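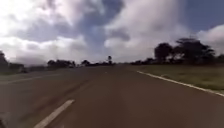
Rotich Road Bike Club
Pre-Ride Safety Checklist, with Comments
Filled in by: Chepkoech Muriithi
Date: 28 Jun 2021
Ride: Akby out and back, 50 miles
Bike: Fleltora touring, frame no. 3569

Mark each line OK, FIX or N/A. Write comments, the more the better!

TIRES AND WHEELS

Tread and sidewalls: OK
Went over both with a rag and found one sliver of glass in the rear. It hadn't gone through. Lovely when you catch one at home with a cup of coffee going.

Pressure: OK
Pumped this morning. The front had dropped a little since Saturday, so I'll look at the valve when I get back.

Spokes: FIX
One loose on the rear, drive side. Tightened it and spun the wheel, and it runs straight again. Please check it with me before we leave, I'd love a second pair of ears on the ping.

Quick releases: OK

BRAKES

Pads: OK
New in April and still plenty left. These are the Prerkico pads everybody was asking me for at the last meeting, and yes, they squeal for the first few rides and then stop.

Cables: OK
Levers: OK
Both stop well short of the bar.
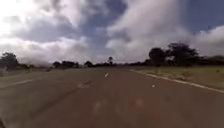 DRIVETRAIN

Chain: OK
Cleaned, dried, one drop of oil per link and the extra wiped off. I know I go on about wiping, but it makes such a difference to how it sounds.

Shifting: FIX
Slow going into the smallest cog. Half a turn on the barrel adjuster did it. Try every gear on the stand and then again in the parking lot, under load.

Crank and pedals: OK

RIDER

Helmet: OK
No cracks, straps not twisted, two fingers under the chin.

Clothing: OK
Bright vest on top. Rain jacket rolled up in the back bag.

Lights: OK
Rear on flash, front on steady, both charged overnight.

Water and food: OK
3 bottles. I've got two fig bars and a peanut butter sandwich, and I'm happy to trade!

ROUTE

Shoulder and surface: see comment
Stay single file on the long straight and call out cars from the back. Hold your line, and leave a bike length more than you think you need.

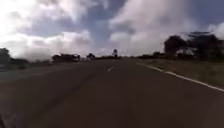 Long straight: two lanes, white edge line on the right.

Wind: see comment
Check the forecast the night before and again at breakfast. If it's a headwind going out, we take short turns on the front and get a glorious push home.

Turnaround point: OK
The store at Akby. Fill bottles there even if they're still half full.

TOOLS

Spare tubes: OK (2)
Levers, pump, patch kit: OK
Multi-tool: FIX
The chain breaker pin is bent. Borrowing one for today, new one ordered.

Cleared to ride: YES, after second check of rear spoke
Signed: C. Muriithi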